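From: Ingegerd Haugen
To: Lollton Robotics Club list
Date: 27 January 2025
Subject: Re: [club-list] Two-arm table, what are we doing for the Hamia round?

Hi everybody,

Sorry for the slow answer, I wanted to have something to show before I wrote back. I'm going to reply in between the lines the way Bakke likes it (he's the one who asked, so he gets to pick the style!) and then there's a bit at the end for the new people who joined in September and still haven't had a turn at the table.

Bakke wrote:
> Did we ever settle on the objects for the Hamia round? The rules
> just say "household items, mixed shapes," and I don't want
> to spend another month on foam blocks if the judges are going to
> put out real stuff.

Yes! No more foam blocks, they're in the box under the bench and they can stay there. I raided my own kitchen, so the set for now is a lemon, a red bottle, a pack of chocolate chip cookies, an off-white tray, and the little wooden cabinet with the 2 drawers. I like this mix a lot because everything fails in its own way. The bottle wants to roll. The lemon is small and bumpy and you have to come down right on top of it. The cookies are long and narrow, so if the wrist is turned wrong you end up trying to grab them the long way, and the fingers just don't open that far.

> And who does what? Last time both arms went for the same thing
> and we lost the run.

Don't remind me. My plan is that the right arm owns the cabinet and anything on that side of it, and the left arm owns the cookies. The tray is shared, and whoever gets there second waits. Kamer is writing the waiting part. It's a plain old flag for now, set it when you go in and clear it when you come out, and if somebody wants to do something fancier later I won't stand in the way.

> Can you send pictures of the layout? I can't get in until next
> week and I'd like to set up the same thing in the simulator.

Sure, the whole table first and then the cookies from the wrist camera:
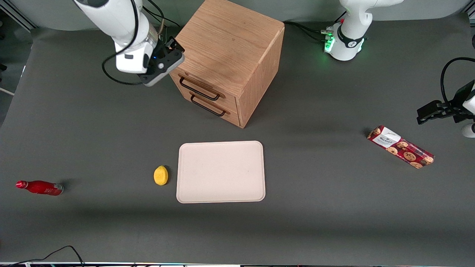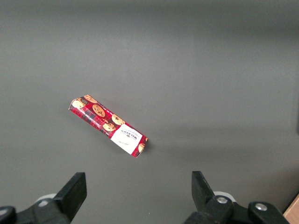
NOTES FOR THE SIMULATOR

Bakke, a few things while you're building it. Please turn the cabinet like I have it, so the drawers face toward the lower left in the table view. If you square it up to the table the drawer task gets way too easy and then we'll all be surprised on the day. Same for the cookies, keep them on a slant. I know it's tempting to line everything up nicely (I do it too, I can't help myself) but the judges sure won't.

The tray goes in front of the cabinet with the long sides running left to right, and the lemon goes right up next to its left edge. I did that on purpose. It's a mean spot, and I want to know what happens when a finger comes down on the rim instead of the fruit. Start with both drawers closed.

For the cookie pack, don't bother copying all the tartan and the printed cookies unless you're in the mood. What I'd really like is for the white label to be there, the one that says WALKERS, and in the right place, toward one end. Our detector has been getting a bit too fond of that label. It puts the center of the pack over by the label and then the grasp is lopsided. I relabeled a bunch of the training pictures last night and we're up to 2,100 now, so let's see if that calms it down. If it doesn't, my next idea is to tape plain paper over the label for half of the new pictures. Better ideas are very welcome!

One more thing about the wrist view. You always get the tips of the fingers along the bottom, so please crop or mask them the same way in the simulator as on the real arm. I spent a whole evening chasing a "mystery object" that was our own gripper. I'm still a little embarrassed about that one.

FOR THE NEW PEOPLE

If you haven't driven an arm yet, write to me (off the list please, so we don't fill up everybody's inbox) and I'll put you on the sign-up sheet. We do it in pairs, one on the arms and one with a hand on the stop button, and you swap halfway. You don't need to know any code for this. You start with the lemon into the tray, then the bottle, and drawers come last because that's where people get impatient and pull at an angle. Pull straight back along the line of the drawer and it's fine.

House rules, same as always: watch the cables when you lean over the table, put the objects back where you found them, and write down the bad runs as well as the good ones. The bad ones are what I want to read.

Also, the cookies are a prop. Please leave the pack sealed, a half-empty one gets crushed differently and then we can't compare anything. I'll bring other cookies for eating.

Kamer, can you put the flag code up somewhere Bakke can reach it before he starts? And could whoever has the spare wrist cable bring it back, I'd like to have it in the drawer by the door before we pack for Hamia.

See you at the table,
Ingegerd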